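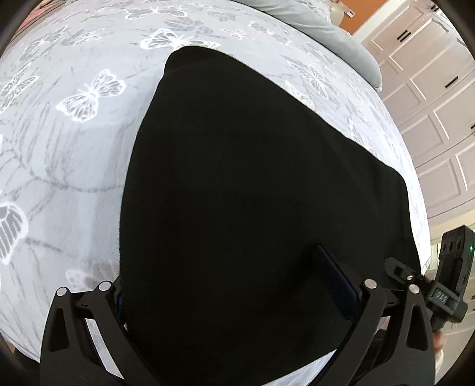
Marloes Declercq wants to know why I keep going on about batteries when my real problem, as she sees it, is the well pump. She left that under my March post, and then added that her own pump used to knock her whole system out every time someone flushed a toilet, and that no amount of extra battery ever made a difference. Well, Marloes, you were right, and it took me a very annoying spring to find out.

So this post is going to be about the pump. If you came for the solar panels, they're fine, they're on the roof, they do their thing.

Quick catch-up for anyone new. We're on the far side of Stellton, where the power goes out if a squirrel looks at the line funny. Over the winter I put in a Drurnis inverter and a pair of Ronska batteries, the idea being that when the grid drops we just carry on. Fridge, lights, internet, the furnace blower, and water. Water was the big one for me! No power means no pump, and no pump means filling buckets out of the rain barrel to flush with, which gets old by the second day.
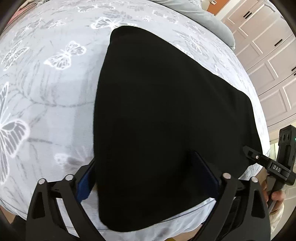

Posted by Periklis Athanasiadis on Wed 24 May
Filed under: house stuff, power

The first real outage came on a Sunday evening (of course). Lights flickered, the inverter clicked over, and everything stayed on. I was so pleased with myself. I walked around the house turning lamps on just because I could. Then my wife ran the kitchen tap, the pressure dropped, the pump tried to kick in, and the whole house went dark with an error light blinking at me from the utility room.

I reset it. Same thing. Reset it again, same thing, and by then the kids had found the flashlights and were having a much better night than I was.

My first thought was that the batteries weren't full. They were. My second thought was a bad battery, so I spent a Saturday swapping cables back and forth and learned nothing, except that I own the wrong size wrench. I'd pretty much talked myself into buying another Ronska when I called Bajpai, the shop where I got the inverter. The guy on the phone let me ramble on for a while and then asked what the pump draws when it starts.

I gave him the number off the label. He said no, when it STARTS.

If you've never run into this (I hadn't), a motor wants a big gulp of power for a moment while it gets going, and then it settles down. The label tells you about the settled-down part. My pump can want four times that or more for a second or so. The battery has plenty of energy sitting there, but the inverter has to push it all out at once, and mine was already busy with the fridge and the furnace and all the lamps I'd turned on to admire. It hit its limit and shut itself off, exactly like the manual says it will, on a page I'd skipped. 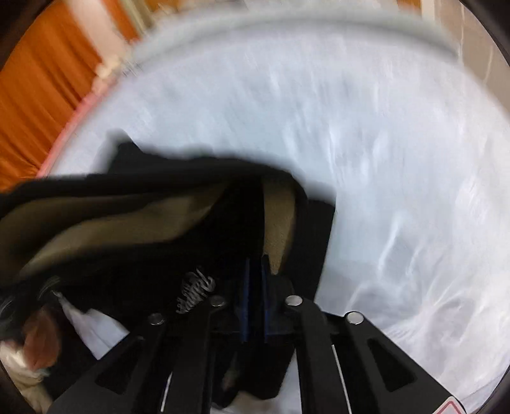 Black garment on the white bed sheet.

Anyway, what to do about it. Bajpai gave me two choices. One was a bigger inverter, and I'll let you guess how that went over at the dinner table. The other was a soft starter, a little box that goes in between and brings the motor up gently so it doesn't grab everything in one go. You can't put one on just any pump, by the way. Mine is a type that takes one, but check yours before you order, and the wiring was a job for our electrician and not for me.

He was done before lunch. We shut off the main breaker, opened the taps, and waited for the pressure to fall. I may have been holding my breath. The pump came on with a sort of low groan where there used to be a thump, and the lights didn't even dip. We did it again with the furnace blower running. Still fine!

While I was at it I went around the house with a plug-in meter to see what else was nibbling away in the background. It came to around 300 watts with everybody supposedly doing nothing. The old stereo in the den is the worst of the bunch and it hasn't played a note in years, so that's on a switched strip now. The aquarium stays, I've been told.

We've had two outages since the starter went in, both short, and I only noticed one of them because the microwave clock was blinking. I still haven't tried the pump with the dryer running and I don't plan to, the dryer isn't on the backup panel anyway. If anybody has a pressure tank they like, let me know in the comments. Ours is small and it makes the pump cycle way too often, so I think that's the next thing on my list.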